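"The box was the hard one"

At Lastomier in Bresgate, small parts are still packed by hand. Since July, a few of the packers spend half of their shift in another room, where they record their own work so that a machine can learn it. I spoke with one of them, a woman who has worked at the packing tables for many years. She asked me to leave out her name.

"First I thought they wanted to measure how slow I am," she says, and laughs. "But they wanted to know how I do it. In all my years no manager had asked me this question."

The work is simple to explain and tiring to do. She takes a gripper in each hand and repeats the small jobs she knows from the tables: open a lid, turn a tray, close it again. The goal of the project, which is called Stiltwood, is 800 good recordings for each job. On her best day she made 80.

"With my fingers I open a box and I don't think. With the grippers I must think about everything. Where is the latch, how much do I press. In the evening my wrists knew about it." 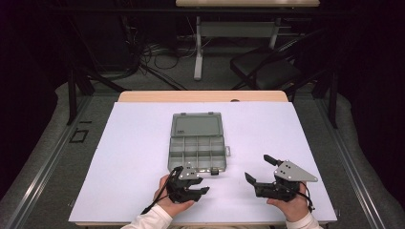 Recording with two hand-held grippers and an organizer box, Bresgate.

I asked her what has changed for the others. She was quiet for a moment before she answered. There are 32 people on the packing floor, and they don't all agree. The younger ones ask to join the recordings, because the hours are paid a little better. Some of the older ones don't want to come near it.

"One colleague told me, you are teaching the thing that will send us home. I could not tell her she is wrong. The company says that nobody will lose the job, and I have this on paper, but only until the end of next year."

She has also seen good sides. The packers now take turns, so no one stands at the same table for the whole day. And the engineers have learned to listen. When she told them that the lids were impossible in the order they had planned, they changed the order the same afternoon.

Would she do it again? "Yes, but I would ask for more breaks, and I would ask on the first day." Her next turn with the grippers begins after the summer holiday.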